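I caught Asif Gondal on his lunch break, which he told me was 28 minutes long because he had a group project call right after. That's life in the second year of a part-time business master's, apparently! He works full time at Mengal, a mid-sized packaging company, and takes classes at Uvmont in the evenings.

I wanted to know why he went part-time when he'd been offered a full-time place at Brikach. "Money," he said, and laughed. "I had a spreadsheet. I looked at two years with no paycheck and closed the laptop."

His boss put in 3000 dollars toward the first year, but he had to ask for it (twice, the first email got lost). "People assume there's no budget. Just ask. Bring one page with the dates and the cost on it."

We talked a lot about the application. Asif rewrote his essay so many times that his sister refused to read it again. The version that got him in was the plain one, about a warehouse schedule he'd messed up and then fixed. "I cut all the stuff about being a born leader. I was 23 when it happened, I wasn't leading anybody."

And the classes? He loves operations and puts up with accounting. Ninety people started in his group, and he says the evening crowd is tired but funny, and they share notes like crazy. His favorite course so far ends with a long case on Vanitar, and he talked about it for so long that his coffee went cold.
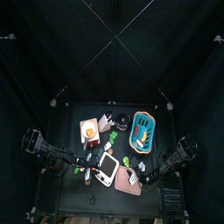 What he'd do differently

"Visit on a weeknight," he said right away. He'd only seen the campus on a sunny open day in July, and the 47-minute drive home after a late class was a shock. He'd also take the math refresher, which he skipped. Then his phone buzzed, his group was waiting, and off he went with half a sandwich in his hand.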